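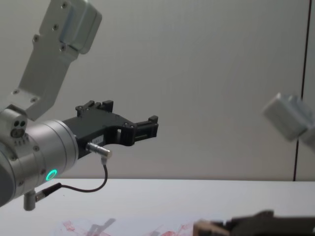

Dilthorpe open day, 5 Jun 2023

Quick write-up before I forget it all. Notes are on the back of a parking slip and half of them I can't read.

Brundari is the blanket mill at the bottom end of Dilthorpe, past the feed store, big brick place with the sawtooth roof. They open it up one day a year. I've missed it every time until now. Got there early, stood in line in light rain, got a paper wristband and a pair of foam earplugs. Keep the earplugs. You will want them.

Groups of eight. Ours was led by Khanyisile Naidoo, who runs the finishing room and talks very fast, which suited me fine.

Wool store first. Bales stacked to the beams, smell like a wet dog that has been eating candles. The mill buys from farms up the valley plus some from a broker called Stallora, and the two kinds get blended. She pulled a handful from each and had us feel them. Valley wool is scratchier and springs back more. I'd have guessed the opposite from the price.

Then scouring, which wasn't running. Long row of troughs with rakes over them. They only wash a few days a week now on account of the water bill. Grease comes off and gets sold on, she said, for hand cream mostly. A kid asked if you could eat it. You can't.

Carding room was my favorite. Huge drums covered in little wire teeth, wool goes in as a lumpy mess and comes out the far end as a web so thin you can see your hand through it. Sipho Chauke has been on those machines since high school and let us lean over the rail pretty close. One of the drums has been re-clothed twice (that's the word, the wire covering is called clothing) and he showed us an old strip, worn down shiny on one side. I asked how he knows when it needs doing. He said he listens. Then he said also there's a gauge.

Spinning — a blur. Loud. Couldn't hear much of the talk. Wrote down "7 twists" and have no idea whether that's per inch or what. If anyone reading knows, email me.

Weaving shed next and this is where the earplugs earn their keep. You feel it in your teeth. Most of the looms are the modern kind, but they keep two old shuttle looms going for the narrow throws, and one of those was set up with a warp of 4000 ends. Every one tied in by hand when the pattern changes. Tshepo Baloyi does the tying. He did a few knots for us at normal speed and then again slowly, and the slow ones looked exactly the same to me. He does it standing up becuase the stool hurts his back.

Somebody in our group asked him whether he has one of the blankets at home. He has a quilt.

Finishing. The cloth comes off the loom flat and kind of dull, you'd never pick it off a shelf. Then it's washed, shrunk, and brushed up. The brushing used to be done with dried teasel heads set in iron frames and they've hung on to one frame, on the wall by the fire door. Wire brushes now. Khanyisile thinks the teasels gave a softer nap. Her boss disagrees and that's been going on for years aparently.

Lunch was in the yard under a tarp. Lamb stew or bean stew, both fine, bread gone by the time I got up there. Sat next to Mandla Lekota, who drove in from Xaba with his sister and repairs rugs for a living. He had a lot to say about moths. Freeze the blanket, he says, bag it up first, squeeze the air out, a week at least, then shake it outside. Cedar blocks he has no time for at all.

Afternoon talk on dyeing, which I'd been looking forward to and which ran late and got cut short. Sibusiso Du Plessis gave it. Good speaker, bad projector. Best bit was the shade book, a fat ledger with a snip of yarn glued next to each recipe, going back to November of the year the mill opened. The blues have held up. The pinks have all gone to tea.

Shop on the way out. Seconds table gets picked over early so go before lunch if you can, they don't mind you leaving the tour. I got a gray throw with one crooked stripe and a bag of offcuts for $8. Wanted the green check but so did a lady with sharper elbows.

Practical stuff. Parking is in the field behind the mill, muddy. Restrooms by the shop only. Stairs to the carding room are steep and there's no elevator, call ahead if that's a problem. Closed shoes or they won't let you past the wool store. No strollers.

Bus back to town leaves from the feed store, last one at 5:40. I ran for it.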